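Gruvness electric moped - charging stops at 52 per cent
Reading time: 4 minutes
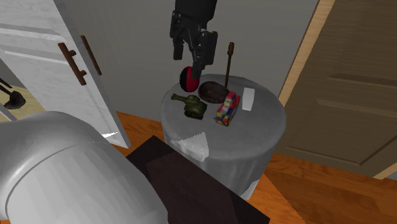
Does the battery have to come out of the moped to be charged?
It can stay in. The socket under the seat and the one on the battery case both lead to the same charging board, so use whichever is easier to reach.

Ticket opened by: Tavion Strickland
Machine: Gruvness moped, single removable battery, bought new in April
Charger: Tremell, supplied with the machine
Status: closed

Reported fault

Charge stops at 52 per cent every time. The charger light goes from red to green as though the battery were full, but the dash still shows 52. Left it plugged in overnight and no change. Range has dropped to match, so I don't think it is only the display. No warning lights. Used daily for commuting, kept in an unheated garage.

First reply from workshop

Please try the following and write down what you get.

1. Switch the moped off at the key and take the battery out. Leave it indoors for 2 hours before charging.
2. Charge it on the bench through the socket on the case, with nothing else on the same extension lead.
3. Note the figure on the battery's own display when the light turns green, then the figure on the dash once it is refitted.
4. Check the pins in both sockets for green or black marks.

Customer update

Done as asked. Battery display said 100 when the light went green. Refitted it and the dash said 100 as well. Rode to work and back, 7 miles in all, and it dropped the way it used to. Plugged in under the seat that evening and it stopped early again, this time with the dash at 88. Pins on the battery are clean. The under-seat socket has a dark mark on one pin, which I took for dirt, but it won't wipe off.

Workshop

That points to the under-seat socket or the lead behind it. The battery and charger are both fine if it reaches full on the bench. A poor contact on that pin makes the voltage drop along the lead, and the charger reads this as a battery that has stopped taking current. Please don't use the under-seat socket until it has been looked at. Carry on charging on the bench.

Don't scrape the pin or spray anything into the socket. Contact cleaner softens the seal on this type and lets water in.

Workshop notes, machine booked in December 8, 2025

Seat and side panel off. Lead from socket to board is the early type, routed over the top of the frame bracket. Outer sleeve rubbed through where it crosses the bracket, copper not showing. Socket pin discoloured and loose in its housing - moves when pushed with a fingertip.

Replaced socket and lead as one part (Huro, later type with the longer sleeve). Routed below the bracket and tied in two places. Board checked, no marks, no smell. Charged through new socket to 100, dash and battery display agree. Charger plug inspected, slight mark on the matching pin, cleaned and left in service.

Panel clip broken on removal, replaced, no charge.

Customer update

Collected it and have charged under the seat every night this week. Full each morning. Is the new lead covered if it rubs through again?

Workshop

The part has its own 2 year cover from the day it was fitted, separate from the cover on the moped. Keep the job sheet with your MacLeod service book, as you will need both for a claim. Have a look at the ties when the seat is next off. They should be snug but you should still be able to turn the lead by hand.

Closing ticket. Reply here if it stops early again and include both display figures.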